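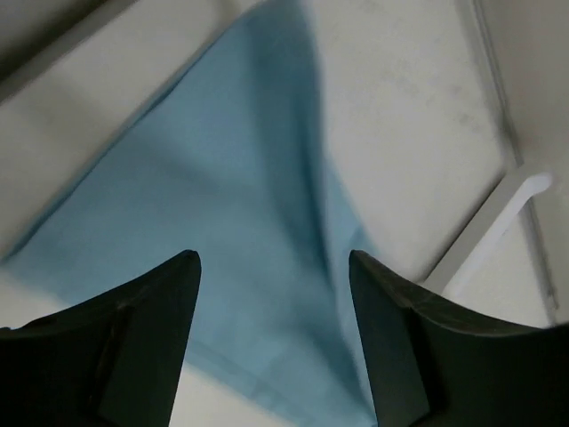 The folding cell at Clemard is fenced on three sides and open on the fourth, and the woman who runs safety for the linen plant would like it known that she did not choose the open side. "The vendor's drawing had it that way," she says. "The drawing also said 'collaborative' in large letters, and I think people read that word and stop asking questions."

She has spent nine years in industrial laundries and the last two writing rules for robots that handle cloth. The current version runs to 4 pages. The one she inherited had 200 numbered clauses, most of them copied from a manual for welding arms.

"It told operators to stay clear of sparks," she says. "We fold towels."

I asked what a good rule looks like. She took a while to answer. "Somebody on a night shift can check it without calling me. 'Inspect the finger pads every 90 minutes and write down what you found.' Fine. 'Maintain grippers in safe condition.' What is anyone supposed to do with that?"

The pads matter because of lint, and because a worn one can drag a hem. Her worry, though, is hands. Cloth slips, a corner gets left behind, and the natural thing is to reach in and straighten it. Vendors like to point to force limits. She agrees the limits are useful and does not think they settle much.

"A low force on a flat palm and a low force on a fingertip are different injuries. Ask them which one they tested. I asked Lindgren and got a brochure."

Lindgren, which supplied the arms, did later send test results. They covered the palm.

She is no kinder about her own side. Last October the plant logged 1589 stops on the cell, and for most of them the reason given was "other." The form had no box for a person reaching in. It has one now, and she doubts it gets ticked every time. "You're asking people to report themselves to a supervisor who wants the carts out. I wouldn't trust my numbers either."

Fallar, a sister site, has bought a certification package from Cemo that comes with a plaque for the lobby. Has it helped? "They have a plaque," she says.

What she wants from the next revision is modest: a stop button within reach of the open side, and a rule that the arm stays stopped until someone walks over and restarts it. The first has been approved. The second is still being argued over, mainly on grounds of throughput.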